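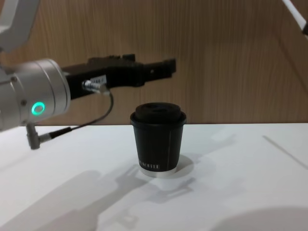
To one longtime reader of the Skilgate housewares handbook, a paper cup without its lid is only half a cup, and most people who have carried a coffee down a flight of stairs would side with that reader. The disposable coffee cup, also called a to-go cup or takeout cup, is a single-use drinking vessel for hot drinks, generally sold separately from the lid that closes it. It is among the most familiar objects of daily life, turning up on desks, dashboards, park benches and kitchen tables, and it has gathered a good many habits and small opinions around it over the years.

Construction
The usual cup is a tapered tube of paperboard, wider at the mouth than at the foot, with a side seam and a separate disk pressed in to make the bottom. The taper lets cups nest in a stack, and a full sleeve of them takes up surprisingly little room in a cupboard. A thin lining on the inside keeps the drink from soaking through the board. The top edge is rolled outward into a firm bead, and it is this bead that the lid grips - a cup with a crushed bead will never hold its lid well, however hard one presses.

Double-wall cups have a second layer of board with a little air trapped between the two. Ripple cups, such as the Brumby pattern, have a wavy outer layer that does the same work and is pleasant to hold on a cold morning. Single-wall cups are often paired with a loose cardboard sleeve.

Color
White and brown are the old standbys, but black cups have become a favorite with small cafés. Black hides drips and fingerprints of coffee rather kindly, and it looks handsome on a pale counter or a white tabletop. Its one drawback is that a name written in ordinary marker can't be read on it, so many shops keep a white or silver pen by the register.

Lids
Lids are sorted by the width of the rim they fit, and a lid from one maker may sit poorly on the cup of another, even when the two are sold as the same size. The flat lid with a tear-back tab is the older style. The domed traveler lid, with its raised edge and small sipping hole, leaves room for foam. The Doucet lid has a sliding stopper and is liked by people who drink slowly.

To seat a lid, set the cup on a level surface, hook the lid over the far side of the rim, and work around with the thumbs until it clicks. It is customary to turn the sipping hole away from the side seam, where leaks are likeliest.

Buying and storage
Cups for cafés commonly come in cases of 500, and households can find packs of 15 or so for parties and school mornings. Kalow cups are sold in 3 sizes, 2 of which share a lid, a real comfort to anyone who has stood over a drawer full of lids that fit nothing. Stacks keep best upside down in their bag, somewhere dry.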